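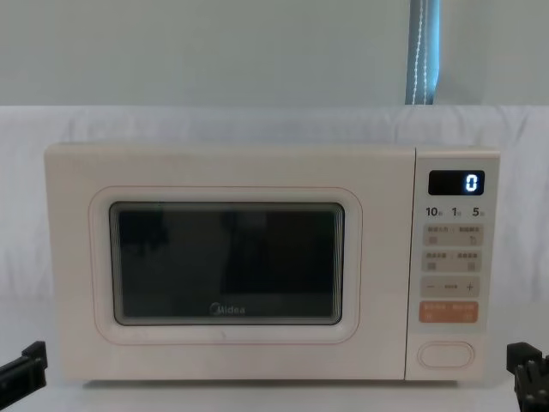
Tea room microwave, notes for the bench book

31 August 2019

I know this book is meant for the glaze tests and the plaster work, but the tea room has no book of its own and I would like the microwave business written down somewhere that people look. It has taken up a good part of my day and I rather enjoyed it, so forgive me if this runs over the page.

The cream Midea is now the tea room microwave. The old one went out to the skip cage this morning with its door taped shut, poor thing, and Antonina Skoryk and I carried the Midea up from the stores between us. It had been down there ever since the Verholm workshop closed and we inherited their shelves, their stools and that enormous box of string. I wiped the shell down with warm water and a drop of washing-up liquid, and then a dry cloth, and then (I couldn't help it) another dry cloth over the glass, as the dark window shows every fingerprint you give it.

The panel

All the writing on the buttons is in Chinese, and this is really what started me on these notes. Antonina was all for sticking English labels over everything. I was against it at first, they go grubby and curl up at the corners and then somebody picks at them, but after I had watched two people in a row stand in front of it with a bowl of soup, looking lost, I came round to a half measure. No labels on the machine, and a card on the wall beside it.

For the card, and for anyone who finds the card has fallen behind the cupboard, as cards do:

The figures printed under the little display, 10, 1 and 5, go with the quick time buttons. We tried each of them with a mug of water. The 10 gave us ten minutes, the 1 gave one minute and the 5 gave five. They add up if you press them more than once, so two presses of the 1 is two minutes. It seems to me a very sensible arrangement, and much nicer than the dial on the old one, where the difference between one minute and four was a matter of how heavily you breathed.

The strip with the minus and the plus is for nudging things up or down. The orange pad near the bottom is start and stop, and it's the only one with a strong colour, so I have put an orange blob on the card to match. I mixed the blob from the cadmium orange and a bit of white, and Antonina says it is too pink. I think it's near enough.

There are two rows of buttons in between that we haven't got to the bottom of. Antonina is going to copy the characters out carefully and take them to her neighbour, who reads Chinese and likes a puzzle. Until then please leave those alone when you're heating food, and by all means play with them when you're heating a mug of water and have the time to stand there.

The mug test

I wanted to know how it compares with the old one before people start ruining their lunches, so I did a proper little trial. 200 ml of tap water in one of the plain white mugs, straight from the cold tap, stirred, temperature taken with the dye bath thermometer (washed, before anyone asks). One minute, stir, read again. Then the whole thing again with a fresh 200 ml in a second mug of the same kind.

First mug: from 19 degrees up to a comfortable hand-washing warmth. I wrote the second reading on the back of my hand and then, of course, washed my hands. Second mug: much the same by feel, and I was too cross to go and look for the thermometer again. I'll repeat both on a day when I have a pencil behind my ear. What I can say is that two minutes gives you milk that is pleasant for cocoa, and three minutes gives you a mug you don't want to pick up by anything except the handle.

The plate turned without any grumbling in every run. There's a soft hum and a slightly deeper note when it starts, and three beeps at the end. The beeps are loud. You can hear them at the wedging table with the extractor going, so I don't think we will have the old trouble of porridge sitting forgotten until home time.

One oddity. If you open the door early and take your food out, the leftover seconds stay on the display when you shut it again, and the next person gets them. Press the orange pad to clear it, once or twice, until you are back to a plain 0. I've put this on the card in capitals, and I have since gone over the capitals in the thick pen.

Where it lives

On the white surface by the window, pulled forward from the wall. I measured a hand's width behind it and a bit less at the sides. Please don't push it back to make room for the biscuit tin. The biscuit tin can go on the shelf with the teapots, and I've moved it there already to show willing. The door opens to the left, so the kettle has changed places with the sugar and coffee jars and now stands on the right, and I would be grateful if it could stay on that side. Otherwise you have to shut the microwave to fill the kettle, or the other way about, and there is a queue at eleven o'clock as it is.

It has the socket to itself. The kettle is on the other double socket together with the radio.

Antonina asked whether we should put something under it, a tile or a cork mat. I tried one of the rejected Stollport tiles, the big grey-green ones, and it rocked, because the tile was rejected for exactly that. So it stands on its own feet for the moment, and seems quite happy.

What goes in it

Food and drink only. I realise that will cause some sighing. The old one had been doing double duty for years, with wax pots and damp plaster bats and that memorable business with the felt, and I am as guilty as anybody. But the smell never left it, and I had beeswax in my rice pudding for most of last November. So:

Wax goes in the double pan on the hotplate, in the back workshop.

Small plaster samples go in the drying cupboard. It's slower. Plan for it.

The wheat bags for stiff necks may go in, one at a time, two minutes and no longer, and they should be put back on the hook afterwards.

No mugs with gold or silver lustre. This includes our own, and it includes the Hladun set with the thin gold rim that looks like yellow glaze until you tilt it. I have moved those six to the top shelf with a note inside the first one.

Our unglazed test bowls get surprisingly hot by themselves if they've taken up water, so please use the white crockery. I found this out with bowl 651 from the spring firing, which I had filled with leftover stew because everything else was in the sink. The stew was lukewarm and the bowl was like a brick out of a bonfire. No harm done, but I did say a word.

Cover anything with tomato in it. There is a stack of saucers, and the large domed lid from the Trarkodier picnic hamper fits a dinner plate beautifully. It isn't pretty. Wash it with your plate.

Cleaning

I'm not going to draw up a rota, the last one caused more bad feeling than the dirt did. If you splash it, wipe it, while it's still soft. For anything that has baked on, half a lemon in a bowl of water for three minutes, leave the door shut for another five, and it wipes off with no scrubbing. No scouring powder on the window please, and no glaze sponges, however clean they look. They are full of grit.

The cream shell picks up clay from people's hands terribly quickly. I did the door edge twice today, and by four there was a perfect thumb of terracotta on it again. Mine, I think, from the size.

Still to do

Antonina to bring back the translations, then I'll write a second card.

Repeat the mug test and keep the readings this time.

Find out who has the spare glass plate from the old microwave. It would make a very good palette, and I should like first refusal.

Ask about an extension of the shelf, so that the biscuit tin people and I can be friends again.

Added later, same evening: the neighbour was out. The card has already fallen behind the cupboard once and I've put it back up with the good tape.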